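Dronero Dishes

Demonstration data and build notes for a home-built arm that sets a table

Version 2, last updated 11/19/24
Maintained by Tyson Cormier and Annick Gauthier, Grevwood shared workshop, Drurkmont

What this is

Dronero is a tabletop arm we've been building since July at Grevwood, mostly out of printed parts, hobby servos and a pair of drawer slides that used to belong to a filing cabinet. It has one job: put plates and bowls where they go on a table. We love this thing far more than is reasonable, and we'd like other people to have a go at it, so the recordings we train it on live in this repo along with the scripts and the print files.

The recordings are made by hand. One of us holds a two-finger gripper, picks up a dish, moves it and sets it down, and the gripper's path and opening get logged next to the video. The arm carries a similar two-finger gripper on its wrist (Annick's design, in the hardware folder), so what a hand did can be played back or learned from without much translation.

Version 2 has 2,103 clips from 34 sessions. One clip is one pick and one place. If somebody re-gripped halfway through, it's still one clip, with a flag.

What's in the repo

clips/ - video and pose logs, one folder per session
labels/ - one text file per session, one line per clip
hardware/ - STEP and STL files for the arm, wrist and table clamp
firmware/ - servo board code
scripts/ - unpacking, plotting, replay, training
notes/ - our build diary, very much unedited

The clips are the big part of the download. If you only want to build the arm, run the fetch script with the no-clips option and you'll be done before your coffee is.

Getting started

Unpack the archive somewhere with plenty of room, make a fresh Python environment, and install from the requirements file in the top folder. Then run scripts/check_clips.py. It opens every folder, compares the frame times against the pose log and prints the names of anything that doesn't line up. Nothing should come up on a clean download. If something does, fetch that session again before you go hunting for a bug in your own code (Tyson lost a whole Saturday this way).

scripts/plot_clip.py draws the gripper path and the finger opening for a single clip. Please look at a few before training anything! A good plate pick has a very recognizable shape: a slow slide in from the side, a quick close, a small lift, and then a tilt as the far edge of the plate catches up. Bowls look completely different, much more straight down and straight up.

How we grip things

Plates are picked by the rim, one finger on the inner face and one on the back. We tried picking them from underneath early on and dropped the idea, along with one plate. Rim grips need the fingers to come in nearly square to the edge. If they're off by much, the plate swings around as soon as it leaves the cloth, and the arm has no idea what to do about that.

Soft pads help enormously. Our first printed jaws were bare and everything glazed slid straight out of them. The arm's current jaws have silicone pads glued into a shallow pocket, and you can swap a pair in a couple of minutes with a hobby knife and a little patience. Print the pocket face up or it comes out fuzzy and the pad sits crooked.
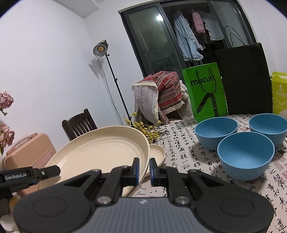
Big plates were what made us redesign the wrist. A plate held by one edge is a long lever, and the first wrist had a single small servo that hummed, got hot and slowly gave up. The new one has two servos on a shared shaft, geared down, with a proper bearing at each end. It's slower. It also holds a dinner plate tilted up for as long as you want it to, and the first time that worked we left it holding one all through lunch just to enjoy the sight.

If you build the old wrist (files are still in hardware/old), stick to bowls and saucers.

Tables and backgrounds

We recorded on real tables in lived-in rooms, with whatever was on them and behind them. Patterned tablecloths, flowers, bags, chairs, lamps, clothes on hangers: leave it all in. Our very first batch was recorded on a bare workbench at Grevwood and the model trained on it was wonderful at the bare workbench and hopeless everywhere else. It once reached with total confidence for a printed circle on a place mat.

Busy cloths are the most useful of the lot, so please don't filter them out when you train. A tablecloth with large dark writing or figures on it gives the model plenty of chances to be wrong about where a dish ends, and after enough of them it stops being wrong quite so often.

Lighting is whatever the room had, sometimes with a lamp added. You will see glare on glass doors and on shiny glazes. We haven't corrected color or exposure in any clip.

Labels

Each line in a label file has these fields, separated by tabs:

clip name
object (plate_large, plate_small, bowl, saucer, other)
start spot and end spot, as a grid square on the table
grip (rim, side, over)
regrip (yes or no)
result (placed, slipped, stopped)
remark, free text, often blank

Grid squares are judged by eye from the video, with the near left corner of the table as A1. Annick labeled the plates and Tyson labeled the bowls, and then we traded 10 sessions and labeled each other's. We agreed on the object and result nearly every time. We disagreed quite a lot on grid squares when a dish sat over a line, so treat those as good to within one square.

"Slipped" means the dish moved in the fingers enough that the person holding the gripper had to do something about it. "Stopped" covers everything else that ended a clip early, from a doorbell to a flat battery. Slipped clips are worth keeping! A model that has seen some slips is much calmer about them.

Training

scripts/train.py works on a single ordinary graphics card. It trains a small policy that takes the last few frames and the current finger opening and gives back the next short stretch of motion. Nothing in there is clever. We copied the general shape of it from published work and made everything smaller until it fit on Tyson's machine.

Settings that mattered for us:

Crop less than you think. The far rim of a large plate needs to stay in view.
Train plates and bowls together. Separate models did worse on both.
Leave the color jitter on, particularly if your dishes are close in color to your cloth.
Don't shuffle clips from one session across the training and test sets. We did, and we were thrilled with our numbers for a week.

A suggested split by session is in labels/split.txt.

Running it on the arm

Clamp the arm to the table. Then check the clamp. The arm is light and a plate at full reach will tip it over, and the file called clamp_v3 is the one you want (v2 cracked along the layer lines).

Calibrate the wrist every time you power up. The script walks you through it: fingers closed, fingers open, wrist level, wrist up. Keep your own fingers out of the linkage while it does this. The pinch isn't terrible, though it will make you say something.

Start with replay. scripts/replay.py takes a recorded clip and has the arm do the same motion with nothing in its fingers, at quarter speed unless you say otherwise. Once that looks right, try it with a plastic bowl, then a plastic plate, and leave the good dishes in the cupboard for a good long while. A folded towel under the work area saves a lot of sweeping.

In our last round of trials we set over 10 places in a row without anybody touching the arm - one large plate, one small plate on top, one bowl beside. We cheered loudly enough that the woodturners next door came in to see what was wrong.

Known problems

Stacked plates. When a small plate sits right up against a large one of the same color, the model sometimes goes for the shared edge and tries to lift both. More clips of this would help a lot.

Nested bowls. Same story. It can pick the top bowl if the rims are clearly apart.

Clear glass. There is almost none in the data and the arm behaves as though glass doesn't exist.

Left and right. Both of us are right-handed and the approach is nearly always from the right-hand side. Mirroring the clips is a partial fix, and train.py has a switch for it, but mirrored lettering on cloths and bags looks odd and we don't know what it does to the model.

Time stamps. Two of the early sessions have a small drift between video and pose log. They're listed in labels/drift.txt, and the loader corrects them unless you turn that off.

People and homes in the clips

We recorded in our own places and in friends' places, with their okay. Clips with a face in them were taken out before release, and so was the sound. If you recognize your own kitchen and would like it gone, open an issue or write to Annick and we'll pull the session.

Please use the clips for building and learning. Don't use them to work out who lives where.

Adding your own

Yes please! We'd especially like left-handed sessions, stacked dishes, round tables and any cloth loud enough to make your eyes water. Keep each pick and place as its own clip, name the folder with your initials and a session number, and fill in a label file even if the remarks are all blank. Run check_clips.py before you send it.

Hardware changes are welcome too. Somebody out there must have a better idea for the cable run through the elbow. Ours is a zip tie and it has been a zip tie since July.

License

Code and print files are MIT. Clips and labels are CC BY 4.0. Credit "Dronero Dishes, Cormier and Gauthier" and send us a video if your arm sets a table - even if it sets it badly.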